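Bras robotisé et vaisselle jetable : les règles à poser avant la première prise

1er novembre 2019 - par la rédaction de l'atelier

On lit beaucoup de guides de « bonnes pratiques » pour les bras de table. La plupart tiennent en une page et se résument à « sécurisez la zone ». Je me méfie de ce genre de phrase : elle ne dit ni où passe la zone, ni qui vérifie. Voici donc la procédure que nous appliquons pour la dépose et la reprise de couverts légers, avec ce que j'en pense vraiment.

1. Fixez le volume de travail avant de poser les objets. Chez nous, 800 mm de portée utile et 600 mm de largeur de table. Au-delà, l'objet est hors jeu, même si le bras peut l'atteindre. Le logiciel Drustex propose un calcul automatique de ces limites ; refaites-le au mètre ruban.

2. Placez l'arrêt d'urgence à portée de main de l'opérateur, côté dégagé. La fiche Kuvlow demande un essai par semaine. C'est peu. Nous le faisons à chaque mise sous tension.

3. Variez les positions de départ. Un essai réussi 15 fois avec la même assiette au même endroit ne prouve pas grand-chose.

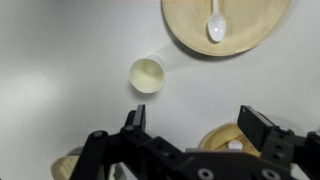
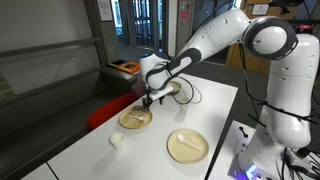 Assiettes rondes, couverts en plastique blanc, gobelets en papier : du matériel de pique-nique.
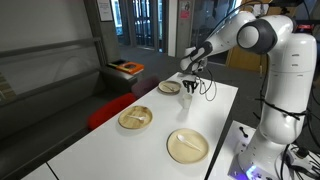

4. Réglez la force de serrage sur l'objet le plus fragile. Un gobelet en papier s'écrase sans déclencher la moindre alarme, et le journal indiquera « prise réussie ». Relisez donc le journal avec quelqu'un qui a regardé la table.

5. Contrôlez les câbles à chaque changement de posture. Faites jouer le poignet d'une butée à l'autre, à vitesse réduite, et surveillez le mou. Les colliers serrés une fois pour toutes, je n'y crois pas : nous les avons repris 4 fois depuis mai.

6. Notez les échecs avec autant de soin que les réussites. Le modèle de rapport Pluvska ne prévoit qu'une case « incident ». Ajoutez une ligne pour l'objet qui glisse, une pour celui qui roule, une pour celui que la pince n'a pas touché.

Reste la question de la norme. Certains fournisseurs laissent entendre qu'un bras dit collaboratif dispense d'analyse de risques. C'est faux : on évalue l'application entière, pince et objets compris. Avec une cuillère en plastique, le risque est faible. Remplacez-la par un couteau et tout le dossier est à reprendre - y compris les vitesses, que l'on oublie souvent.

Prévoyez une demi-journée pour la première mise en place.

À lire aussi
- Pince à deux doigts : régler l'ouverture sans forcer
- Lapiņa : notre avis après un an d'utilisation
- Analyse de risques, le formulaire commenté
- Faut-il croire les taux de réussite annoncés ?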